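Descaling a kettle in a hard water area: citric or vinegar?

grurk_tea
Our supply in Sternden is very hard and the tea gets a film on top within minutes. I have been boiling neat vinegar in the kettle once a month. The scale goes but the smell stays for days. Is citric acid any better? The good cups are coming out for a family do and I would like the tea clear.

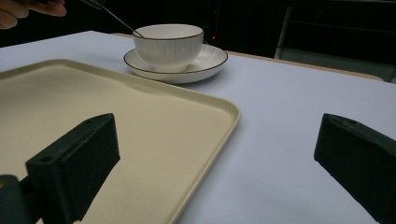
Re: Descaling a kettle in a hard water area

jpalomino_t
Citric, every time. Dissolve two level tablespoons in a litre of warm water, leave it for 90 minutes, rinse, boil once with fresh water and tip it away. Don't boil the acid itself. Calcium citrate is less soluble in hot water and can settle out as a hard white crust which is worse than what you started with.

Safavi_Dan
Disagree on the temperature. I boil mine, switch off and leave it until cool. No crust in all the time I've done it. The crust only forms if the solution is too weak for the amount of scale.

jpalomino_t
That depends on how much scale there is. At the strength most people use, with a heavy deposit, you will get it. Warm is slower but safer.

Camano44
Neither of you has dealt with the film. Descaling cleans the element. The film is calcium carbonate and tea solids forming at the surface in the cup, so a clean kettle makes no difference to it. Use a filter jug or a squeeze of lemon. I've kept ribbed cups like those for years and the film also leaves a brown line that is a pain to get out of the inside.
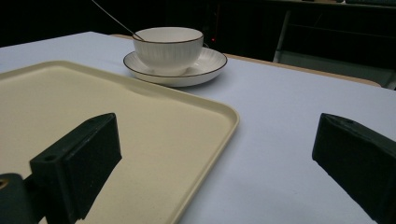 Does bicarbonate of soda remove scale as well?
It is alkaline, so it leaves limescale alone. It will shift tea stains from a cup if used as a paste on a damp cloth.

grurk_tea
Thanks. Filter jug for the water, warm citric for the kettle. Will try both before I argue with anyone.

Safavi_Dan
Change the cartridge when it says to. A spent one does nothing for hardness.

Contact the moderators | Copyright Grurkinov Household Forum | Back to top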